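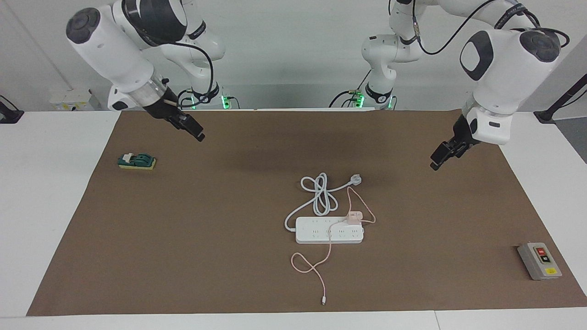 The hand and foot light unit at Drernness is stopping early again, and the meter swears it has delivered the full dose. It was set for 4 minutes on Thursday's first patient and gave up at just over 2. Her hands were no pinker than when she came in, so I trust the clock over the meter. My first suspicion is reflection. A broad brown paper mat over a white tabletop, like the one in the photo, would suit me nicely under the sensor; ours sits on bare white worktop, polished every evening to a standard I can only admire.

**Unit:** Onia, hand and foot, narrowband UVB
**Meter:** Fjeld, plug-in sensor
**Raised by:** Ulla Brekke, phototherapy
**Priority:** Medium (I put High, the form disagreed)

**Tried before ringing anyone**

- Turned it off and on. It came back with the same opinion.
- Swapped the sensor lead for the spare. No change.
- Wiped the sensor window. It was filthy, and I felt hopeful for a whole test run.
- Read the manual, which advises me to contact the person responsible for the manual.

**09:40, Liv Bakke, equipment support**
Please confirm the unit is plugged in.

**09:52, Ulla**
It is. It couldn't stop early otherwise.

**10:15, Liv**
Fair. Could you run it with no patient, sensor on something dull and dark, and send me the figure? Goggles and face shield on, door shut. Also tell me when the tubes were changed.

**11:30, Ulla**
Done, on a folded black towel. The reading fell to 71 per cent of what it shows on the bare worktop, same distance, same tubes. Tubes were changed in March. The log has a tick and a coffee ring to prove it.

**11:48, Liv**
So reflection is part of it, but that won't account for a session ending at half time. Which calibration factor is on the settings page?

**12:05, Ulla**
There's a settings page?

**12:20, Liv**
Hold the dose key for roughly 12 seconds. Ignore the beeping.

**12:31, Ulla**
It says "Ellurach". That's the other clinic.

**12:34, Liv**
Then you have their meter, and presumably they have yours. Please take the unit out of use, move today's patients, and tell Ellurach to stop too. Theirs may well be running long.

**12:50, Ulla**
Rung them. They had a ticket open as well, filed under "Other". Meter boxed up for the afternoon van. Leaving this open until both have been checked.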